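Home Interviews Town and Country Archive About us Contact

The woman who left the bank for bread

Miroslava Čierny is already awake for six hours when I meet her at ten in the morning. The first loaves are sold, the second are cooling, and she is eating a boiled egg standing up. Her bakery in Kaklow is one room and a half. The half is where she keeps the flour, a chair and a telephone which, she tells me, she answers only when the oven is closed.

"Sit on the chair," she says. "I will stand. If I sit now, I will sleep."

For eleven years she worked in the loans department of a bank. She did not hate it. She repeats this several times during our talk, because people always want her to say that she was unhappy there. "I had a good desk and good colleagues. I liked the coffee. But I was baking at home every evening, and after some time I was going to work tired from the baking, and not the opposite."

The first customer was her neighbour, Amos Ambrose, who asked for one rye loaf each week and paid with plums from his garden. Then his sister wanted one, and the sister's choir. In the end she was making 25 loaves in a kitchen oven which could hold two. Her electricity bill, she remembers, was terrible.

I ask how she found this place. It was a shoe repair shop before, and it had stood closed for a long time. The owner wanted a tenant who would not make noise. "I told him that bread is very quiet. I did not tell him about the mixer."

The mixer is second-hand and came from a school in Wuvley. It can be heard in the street. The owner lives upstairs and has complained only once, in April, when she forgot that the clocks had changed and started one hour too early.

She bakes four kinds of bread: rye, white, a potato bread from her grandmother, and one with caraway which sells badly and which she refuses to stop. "Dexter says it is the bread for three people. All right, then it is for three people. They come from far away."

Dexter Obi is her only employee. He came to her after he lost his work in a furniture warehouse, and he had never baked anything. He does the shaping now, and she says his hands are better than hers. When I ask him if this is true, he looks at the dough and says that she is better with the oven.

Most of the talking in this trade is about flour, and I understood perhaps half of it. Miroslava buys from a small mill called Nasrallah, and in a wet summer the flour behaves in a different way, so the water must be changed. She does not write this down. She puts a little of the flour in a bowl, adds water with her hand, and waits.

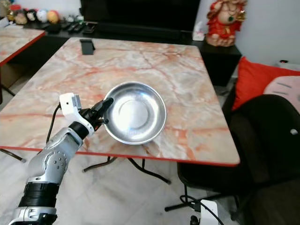

A steel bowl on a marble-patterned table.

"My grandmother never had a scale," she says. "I have a scale. I use it for the salt. For the salt you must have respect."

The money is not easy. In her first year she lost 2000 from her savings, and there was a winter when she thought to telephone the bank and ask for the desk again. She made a loaf for the manager, Keisha Schumacher, intending to bring it together with the question. She brought the loaf and forgot the question, or she says that she forgot. Keisha now orders rolls for the whole department.

Today the bakery sells around 1000 loaves in a month. It could sell more. A shop called Flenus, with branches in three towns, asked her to supply them every morning, and she said no after two nights of thinking. "They wanted the bread to be always the same. I can do it almost the same. They were polite about it, but almost was not enough for them."

I ask if she regrets it. She goes to look at the oven, and when she comes back she answers a different question, about holidays. She takes two weeks in August and goes to her cousin Paloma Park, who lives near a lake and who buys sliced bread in plastic. "I eat it," says Miroslava. "With butter it is fine. Don't write that." Then she laughs and says that I can write it.

Before I go, a boy comes in for a half loaf of the potato bread. She cuts it, wraps it and asks about his mother's leg. The leg is better. Dexter has started the mixer again, and for the rest of our conversation we have to shout.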